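Up at half six, no milk, black tea again. Wrote a list on the back of the Numel bill and have now lost the bill. It was a long list as well.

May already and the spare room still not done. Told myself I'd have the cloths and towels sorted by lunch and the shelves up by tea. Shelves are still in the hall, leaning on the radiator. Bashed my shin on them twice before nine.

Towels first because they were on every surface. Stripped the airing cupboard right back, all of it out on the landing carpet, couldn't get to the loo without climbing. Piles: keep, cut up for rags, take to the Gremby drop-off. The keep pile got too big so I went through it again and was meaner. The peach bath sheet has gone. It had a bleach mark the shape of Norfolk and I have been drying myself with it for years.

Gave up on the landing after a bit, knees. Carried the lot down and did the folding at the table instead. Much better. Should of done that from the start. Radio on, window open, next door's mower going round and round.

The microfibre ones are a pain to fold. They cling to everything, your sleeves, each other, the rough bit of skin on my thumb. Got them in the Mollah sale, pack of 10, and they've been the best thing for the windows, but they will not lie flat. Tried in half then thirds. Tried rolling. Rolling takes up less room in the drawer but they come undone the second you shut it. Back to half then thirds.
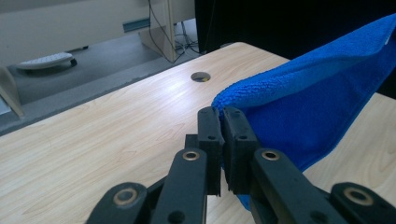
Bright blue one, by the edge.

Kept the blues for glass and taps, everything else for floors. Wrote it on a bit of masking tape inside the drawer so I can't pretend I forgot. Washed the grubby ones at 40, no softener, must remember NO softener, it ruins them. Did it last year and they just pushed the water about.

Stopped for cheese on toast. Ate it standing up because the chair had pillowcases on.

Afternoon went on the bedding. Two fitted sheets that fit no bed in this house. Where do they come from. Also a valance. Put both sheets in the Gremby bag, then took one out again for decorating, then put it back. One dust sheet is enough and there's already one in the shed with half a tin of magnolia down it.

Rang Kidemora re the wardrobe delivery. On hold for 48 minutes, same bit of panpipes. They now say between 10 and 5, which isn't a time, it's a day. And they want the room clear. Well it was clear until I started tidying it.

Cut up the rag pile after that, big scissors, quite satisfying. Fluff all over the kitchen floor, all down my front, some in the butter. Swept, then hoovered, then found more under the fridge along with a clothes peg and a very old grape.

Airing cupboard is back together now. Bath towels on the bottom, hand towels in the middle, bedding up top where it's warm. Looks lovely. Keep going back to open the door and have a look. The drawer downstairs shuts properly for the first time since we moved in, though you have to press down on the left side a bit.

Still to do: shelves, curtian hooks, ring about the wardrobe AGAIN, drop the bags off, find the bill. Milk. Screws too, the long ones, not the box of 500 tiny ones I bought by mistake.

Bath now. With a decent towel. Shin has gone purple.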